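Kinville 论坛 > 自动化与机器人 > 综合讨论
主题：机器人现在到底能不能干家务，能不能干车间里的杂活

楼主 | 灶台边的老周
开个帖讨论一下。我在食品设备厂做了很多年电气，最近家里和厂里都在问我同一个问题：机械臂什么时候能把杂活接过去。家里问的是做饭洗碗，厂里问的是换料、擦台面、收工具。

我的看法先摆出来：固定工位的活早就能干，家务还不行，车间里没有固定工位的杂活也不行。卡住的地方差不多，都是东西摆得不一样、有遮挡、接触的时候力不好控制。

这几个月我跟着 Costa 厨房项目的仿真群在看，里面有人用单臂做厨房任务：拿锅铲、拿刀、往锅里放东西。仿真的好处是摔了不心疼，坏处后面再说。很多人以为难的是“做菜”，我看下来觉得难的是更前面的一步，也就是机器先得看清楚灶台在哪。装在臂上的相机，视野里常常先是自己的手指，然后是烟机，灶台反而没有。

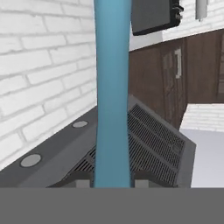

仿真厨房，烟机上方，中间蓝色竖条是机器人自己的部件

遇到这种视角，锅在哪、刀在哪，光靠一路画面答不上来。人站在灶台前低个头就解决了，机械臂要低头，就得整条臂重新规划，还要绕开烟机。

所以我的问题是：有没有人在真实环境里跑过？不要厂家宣传片，要自己跑过的。家务和车间都可以说。

2楼 | pavithra_g
我叫 Pavithra Gowda，在一家做小批量机加工的厂里管自动化，说一下车间这边。

我们有一台协作臂负责从料盘里拿毛坯放到夹具上，料盘是带定位槽的，这个活跑得很稳，夜班没人看着也能跑。去年想让它多干一件事：加工完以后把台面上的铁屑刷掉，把量具放回架子。刷铁屑勉强能用，放量具放弃了。

放弃的原因很具体。工人用完卡尺，有时候横着放，有时候压在抹布下面，有时候直接搁在图纸夹上。视觉能认出卡尺，抓取点也能算，可是抹布盖住一半的时候它会去抓抹布。我们后来给工人规定了放卡尺的位置，规定完发现既然工人都走到那个位置了，顺手挂回架子就行了，机器人没有存在的必要。

我同意楼主的结论，不过我不觉得家务和车间是同一种难。车间可以改环境，家里不行。

3楼 | 半个螺丝
车间也不一定能改环境。我们是维修车间，进来的东西每天都不一样，地上的油管也不一样。

另外楼主说固定工位早就能干，我补一句，能干和划算是两回事。一个工位的夹具、护栏、调试加起来的钱，够请人干很久。

4楼 | Teodor Michalski
反对一下悲观的说法。

我在 Zarkau 那边参与过一个备餐台项目，单臂，任务是从料盒里取切好的菜放进锅里，再用锅铲翻。我们做过一轮真机测试，连续跑 100 次，人不插手完成 40 次。听上去低，可是这里面料盒位置每次都是随手放的，没有定位槽。前几年同样的设置，我们组连一次完整的都很难跑出来。

失败里面最多的是锅铲。铲子平躺在台面上，柄很薄，夹爪两根手指要贴着台面下去，低一点就顶到台面触发保护停机，高一点就夹空。后来在铲柄下面垫了一个小架子，成功率马上就上去了，但那样又等于改了环境，测试里没有算进去。

所以我认为方向没问题，差的是接触那一下的手感。

5楼 | 灶台边的老周（楼主）
回复4楼：谢谢，这种数字比宣传片有用。40 次里面翻炒这一步算完成的标准是什么？铲子在锅里动了就算，还是菜真的翻过来了？

6楼 | Teodor Michalski
回复5楼：菜离开锅底并且没有掉出锅外就算。标准是定得松，这个我承认。要是按家里人能接受的标准，得再减掉一些，减多少我没有统计过，不乱说。

7楼 | 青石巷
不懂就问，为什么不用两条臂？人做饭都是一只手扶锅一只手翻。单臂推锅铲的时候锅会跑吧。

8楼 | 半个螺丝
回复7楼：两条臂贵，而且两条臂会互相挡。厨房台面就那么深，上面还有烟机和搁板，肘子往哪放都是问题。

锅会跑是真的。用重一点的锅会好点。

9楼 | thierry.t
Thierry Tessier，做运动规划的，接着8楼说一下空间。

大家看家用厨房的图，注意力都在夹爪上，我看的是后面那几节连杆。夹爪伸到锅那里的时候，前面的台沿基本被臂自己占掉了。这时候人要是想从旁边伸手拿个东西，没地方伸。车间里可以划安全区，厨房里一家人进进出出，划不了。

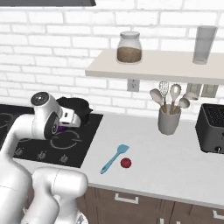 本帖最后编辑于 2022年9月27日 星期二，编辑者：thierry.t

看夹爪和黑锅的关系，再看台面上那把浅蓝色的铲子。从这个姿态去够铲子，夹爪要先从锅旁边退出来，再往台面前侧走，还得避开铲颈旁边那个红果子。人做这个动作不用想，规划器要想。路径当然能算出来，问题是算出来的路径经常绕得很夸张，手腕转一大圈，家里人看了会害怕。

后面的工具筒对规划器也不友好。几把木柄的工具插在一个筒里，头朝各个方向歪，想抽其中一把，旁边的会跟着动。我在实验室里试过类似的，抽打蛋器把漏勺带出来掉在地上，这种事发生过好多回。

我的结论比楼主稍微乐观一点：拿一样东西、放一样东西，能做。连着做五六步，中间不出错，目前不行。

10楼 | 小满不满
我从用户角度说两句。我妈手腕不好，切菜翻锅都费劲，我是真的想买一台。不需要它做一桌菜，能帮忙把重锅从灶上端到台面就够了。这个现在有吗？

11楼 | 灶台边的老周（楼主）
回复10楼：端装满热汤的锅，我不建议指望现在的机械臂。家用级的小臂负载都不大，伸直了以后更小，锅加汤很容易超。先看看有没有可以滑动的灶台垫板，或者换轻一点的锅，见效快得多。

12楼 | 半个螺丝
回复10楼：+1，先换锅。

13楼 | Loredana Carbone
我在食堂管后厨，不是技术人员，看到这个帖子想说说我们的情况。

我们买过一台自动炒锅，滚筒式的，没有手臂。它不会拿铲子，也不会看，料倒进去就转。炒大锅菜没问题，味道稳定，师傅们都愿意用。你们讨论的这种手臂，厂家也来演示过，从盆里捞丸子放进碗里，一份用了 11 分钟才调到位，后面排队的人都走光了。演示的小伙子很客气，一直说现场光线不对。

所以我的问题跟大家不一样：为什么非要让机器用人的铲子和人的锅？洗碗机没有手，洗衣机也没有手，干得都挺好。

14楼 | Teodor Michalski
回复13楼：大锅菜用滚筒当然对，我没有意见。可是专用机器一台只干一件事，家里放不下那么多台。手臂的价值在于用家里现成的东西，今天翻锅，明天收碗。

15楼 | Loredana Carbone
回复14楼：道理我懂，那也得它翻锅收碗都干得成。目前是两样都干不成，还占地方。

16楼 | pavithra_g
回复13楼：车间里也是这个情况，拧螺丝的专机比拿着电批的机械臂快很多，也便宜。我们买协作臂的理由是产品换型多，专机改不起。如果产品一年不换一次，我也会买专机。

家庭厨房的换型比车间多得多，所以理论上手臂更合适。只是现在的手臂还没到那个水平。

17楼 | 青石巷
刀呢？没人提刀。让机器拿刀我是不放心的。

18楼 | Viola Messina
看到17楼，正好说一下刀。我平时带测试，刀这类任务接触得比较多。

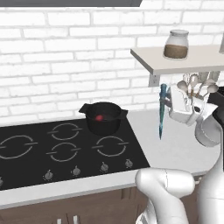 Viola Messina　Zosholm 机器人测试组 测试工程师

我们内部把带刀的任务单独归一类，真机上一律用钝的塑料刀练，仿真里才用刀的模型。刀尖朝下竖着拿，在测试规程里算可以接受的姿态，刀尖朝外就直接判失败，不管任务本身有没有做完。

拿刀难在两个地方。

一是抓哪里。人握刀柄，手指会自己调整。夹爪是从两边夹，夹得靠上，刀会像钟摆一样晃；夹得靠近刀身，稳一些，但是手指就在刀刃旁边，下一步切东西的时候会先碰到菜。仿真里刀柄和手指之间的摩擦是设出来的，设大一点怎么夹都稳，所以仿真里夹得稳不能说明真机夹得稳。

二是放回去。拿起来只要夹住就行，放下要知道刀尖离台面还有多远。刀身细长，深度相机对薄的东西经常测不准，我们的真机测试里，放刀失败比拿刀失败多得多。现在的做法是慢慢往下放，碰到东西就停，靠力的变化判断。慢，不过可靠一些。

还有一条是看东西。灶面是黑玻璃，锅也是黑的，锅里只露出一小块红，换成真机，要判断那是番茄、辣椒还是别的什么，得换个角度再看。人会探头，机器要多走一步。这一步加进去，整个任务的时间又长了。

回到楼主的问题。我的答案是：家里的杂活，现在可以让机器做的是“慢一点没关系、掉了也没关系”的那种，比如把毛绒玩具放进箱子。带刀、带火、带热汤的，再等等。

19楼 | thierry.t
回复18楼：摩擦这条很同意。我们换过一次手指垫的材料，同一套程序，真机结果差很多，仿真里什么都没变，因为参数忘了改。

20楼 | 半个螺丝
18楼这个标准放到车间里，能做的活也没剩几样了。车间里掉了没关系的东西不多，掉在脚上更有关系。

21楼 | Viola Messina
回复20楼：车间有护栏和固定工位，标准可以放宽，我前面说的是家里。维修车间那种情况我不熟，不评价。

22楼 | Teodor Michalski
回复18楼：基本同意，只有一点不同意。仿真里把摩擦设大，这是用的人的问题，不是仿真的问题。我们的做法是每次随机换摩擦、换重量、换光照，练出来的策略搬到真机上掉得没有那么厉害。

当然，刀我们没做过。锅铲掉了最多溅一台面油。

23楼 | Viola Messina
回复22楼：随机化我们也做。对抓取有用，对放下帮助不大。可能是我们随机的范围不对，如果你那边有放东西的参数范围，方便的话发我站内信。

24楼 | Teodor Michalski
回复23楼：我问一下组里能不能给。

25楼 | 旧电饭锅
看了半天，大家都在说抓和放，没人说清洁。做完饭机械臂上全是油，夹爪缝里也是油，谁来擦？我家抽油烟机的滤网我都懒得拆。家里再添一台满身关节缝的东西，等于多一样家务。

26楼 | Loredana Carbone
回复25楼：说到点上了。我们那台滚筒锅，厂家说自清洁，每天下班还是要人刷。来演示的手臂，我问怎么洗，他们说套一个防护套。防护套怎么洗，没有说。

27楼 | pavithra_g
回复25楼：工业上有可以冲洗的型号，密封等级高，价格也高。套防护套是常见做法，套子按耗材算，脏了就换。放到家里，这个耗材的钱要算进去。

28楼 | 小满不满
回复11楼：谢谢楼主，垫板去看了，确实有卖的，先买一块给我妈试试。

想再问一个，不端锅，只是从高处搁板上拿罐子下来呢？她抬手也疼。

29楼 | thierry.t
回复28楼：拿罐子比端锅容易。单个物体，形状规则，旁边没有别的东西挨着。透明玻璃罐麻烦一点，深度相机看透明的东西会穿过去，贴一圈不透明的标签就好认了。

不过为了拿罐子装一条机械臂，费用和安装都不小。把罐子挪到低一点的柜子里比较实际。

30楼 | 小满不满
回复29楼：也是，我周末去挪。

31楼 | 灶台边的老周（楼主）
楼盖得比我想的高，我把几边的说法理一下，免得后来的人从头翻。

车间固定工位：没有争议，能用，看划不划算。
车间杂活：2楼和3楼、20楼都说不行，原因不同，一个是东西乱放，一个是活本身不固定。
家务单步动作：4楼、9楼认为能做，成功率还不够高。
家务多步连续：目前没有人说能做。
刀：18楼的意见是真机先别碰。
专用机器和手臂哪个好：13楼和14楼没谈拢，我个人偏向13楼。

清洁这一条我原来没想到，记下了。

另外我打算在厂里借台闲着的小臂试一个最简单的活，把抹布从台面拿到水槽边，也跑 100 次，台面按平时的样子乱着，不收拾。结果不管好坏都发上来。

32楼 | Teodor Michalski
回复31楼：抹布不简单，软的东西没有固定形状，捏起来以后会拖到别的东西。建议先试杯子。

33楼 | 灶台边的老周（楼主）
回复32楼：厂里台面上没有杯子，只有抹布。

34楼 | 半个螺丝
那就抹布。记得把“抓到别的东西”单独记一栏，别跟夹空混在一起。

35楼 | pavithra_g
同意34楼。我们当时就是混在一起记的，后来想分析原因，分不出来了，视频也没存全。再加一栏“人动手帮了一下”。调试的时候很容易顺手帮一下，回头又忘了写。

36楼 | 灶台边的老周（楼主）
好，两栏都加上，视频我从头录。表格做好先发上来给大家挑毛病，再开始跑。

37楼 | 青石巷
蹲表格。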